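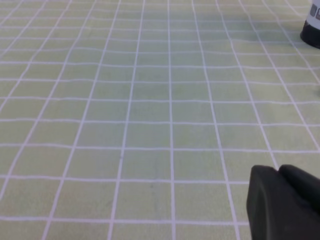
Ploltska Puts Two Finger Sets Through 2,512 Grasps, and We're Sharing the Lot

JURNTHORPE, January 10, 2020 - Well, we finally did it! After months of telling everyone who stopped by our bench that we'd get around to a proper side-by-side gripper trial, Ploltska has finished one, and I get to be the person who writes it up. I'm on the bench team, so forgive me if I go on a bit about finger pads.

The short version: we took our stock finger set and the softer set from Carvalho, put them on the same arm with the same wrist camera and the same controller settings, and asked them to do the same dull little jobs over and over. Come in low across the green grid, close, lift, hold, put it down. The plan called for 2,000 grasps. We ended up with 2,512, thanks to a controller update in the middle that made us want to repeat a whole block (I still think that was the right call, even if it cost us a week of evenings). 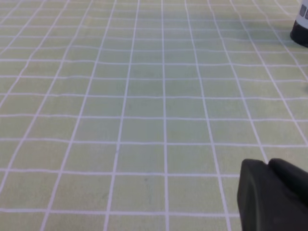

We started the low approaches back in August, and they gave us more trouble than anything else. When the camera rides at the wrist, the fingers take up a corner of your view the whole way in, and a chunkier finger hides more of the table just when you want to see it. The Carvalho pads are thicker than ours. I expected that to hurt them badly. It didn't hurt much once we moved the camera mount over by a hair and redid the calibration, and after that the two sets ran nearly even on approach.

Holding was another story. On slim upright things, a marker for instance, our stock fingers would sometimes let the object lean after the close, and then every placement after that was a little off. The softer pads kept it straighter. They also wore faster, so I was swapping them out more often than I'd like, and I have a drawer full of old ones if anybody wants to come see what wear looks like!
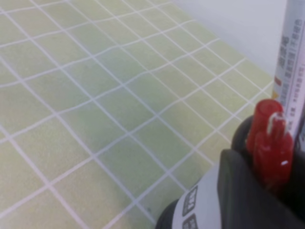

Gondovach, which is putting the same fingers on its own arms this year, told us that the wear matters less to them than the lean, and that they would happily change pads every 40 shifts if the marker stays upright. They did ask for a quicker way to get the pads off. Fair enough, we want that too.

Then there's the controller. We tried a stiff setting and a more forgiving one, and I was firmly on team stiff going in. I've changed my mind for anything bendy or round. With the forgiving setting the fingers settle around the object before the lift starts, and you lose a little time but you do a lot less starting over.
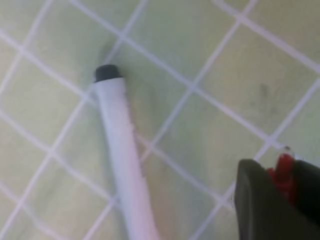 Some jobs we're still arguing over. Do you grab a long piece near the middle and live with the slow swing, or near one end and live with the droop? We have runs both ways and the logs don't pick a clear winner, so that question goes into the next round along with a second camera mount and a new pad shape from Carvalho.

The full logs, the wrist video and our settings files are free to anyone who asks, and the bench in Jurnthorpe is open to visitors who'd like to bring their own fingers (the robot kind, please) and run them on our grid. Write to the Ploltska press desk and it'll get passed along to me.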